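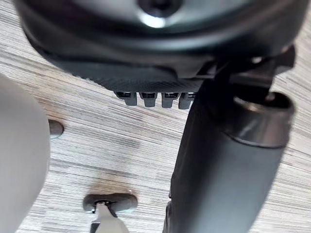 Por Yesenia Contreras
Compartir 23 · Comentarios 6

Melquiades Tovar lleva la contabilidad de pequeños comercios desde su casa. Antes lo hacía en una oficina del centro, con horario de ocho a cinco y una hora de camino en cada sentido. Ahora empieza a las siete de la mañana, para a comer a las dos y procura no abrir el correo por la noche. Nos recibió para hablar de cómo se organiza un despacho de una sola persona y de lo que le costó conseguir los primeros clientes.

«El primero fue Isauro Barrera, que tiene una ferretería», cuenta. «Me conocía de la oficina. Cuando le dije que me iba por mi cuenta me preguntó si le iba a cobrar menos. Le contesté que no, y se vino igual».

Con Barrera llegó una panadería, y con la panadería un taller de costura. Durante los primeros 6 meses esos fueron todos sus ingresos. Tovar había ahorrado para aguantar un año y reconoce que hizo las cuentas muchas veces. «Uno se pasa la vida revisando los números de los demás y luego los propios los mira con miedo. Yo tenía una hoja con los gastos de la casa y la actualizaba cada noche. Mi mujer me pidió que la dejara para los domingos, pero seguí igual».

Hoy atiende a 23 clientes. Dice que podría llevar más, pero que a partir de ahí tendría que contratar a alguien, y no quiere. Lo intentó una vez con Rigoberto Zavala, antiguo compañero suyo, y duró 2 trimestres. «Rigoberto trabaja bien, pero trabaja de noche. Yo le dejaba una duda por la mañana y me la contestaba de madrugada. Seguimos siendo amigos y nos pasamos clientes».

La mayor parte de su tiempo se va en pedir papeles. Calcula las cuotas con Keleo, un programa que aprendió a usar cuando ya estaba solo, y guarda las facturas en carpetas por cliente y por mes. No acepta fotos enviadas por mensaje. «Llegan torcidas, llegan repetidas, y a los tres meses no sabes de quién eran. Al principio decía que sí a todo. Ahora, el que firma conmigo recibe una página con las normas: qué me tiene que mandar, en qué formato y hasta qué día».

Le preguntamos si alguien se ha marchado por eso. «Uno. Me dijo que para eso ya tenía a su cuñado».

También cambió la forma de cobrar. Empezó facturando por horas y pasó a una cuota mensual fija, que revisa en agosto, cuando baja el trabajo. La idea se la dio Sum-yee Wei, traductora y vecina del mismo edificio, que llevaba más tiempo como autónoma. «Ella me dijo que el cliente que paga por horas no te llama cuando debe, te llama cuando ya tiene el problema encima. Tenía razón. Con la cuota me llaman antes y casi siempre es una consulta corta». 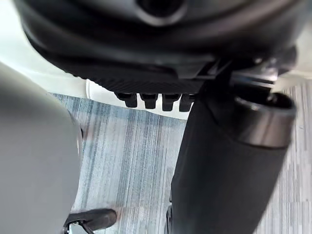

Lo que haría de otra manera

Tovar cumplió 50 años con el despacho ya en marcha y cree que pudo haberse decidido antes. Lo que más le pesa es no haber separado las cuentas desde el primer día. Durante meses pagó la luz, el seguro y el programa con la misma tarjeta de la compra. «Si un cliente me lo trae así, le riño. Pues yo lo tenía así».

Tampoco volvería a trabajar sin contrato. Una tienda le dejó a deber un trimestre completo y no pudo reclamarlo, porque todo se había acordado de palabra. Desde entonces usa un modelo de una página que le revisó una abogada, y no abre la carpeta de nadie hasta que está firmado.

De las vacaciones habla menos. Este año piensa cerrar dos semanas y ha avisado por escrito a todos. Barrera ya le ha respondido preguntando si contestará al teléfono. «Le he dicho que por la mañana, hasta las diez».

Me gusta 50 · Compartir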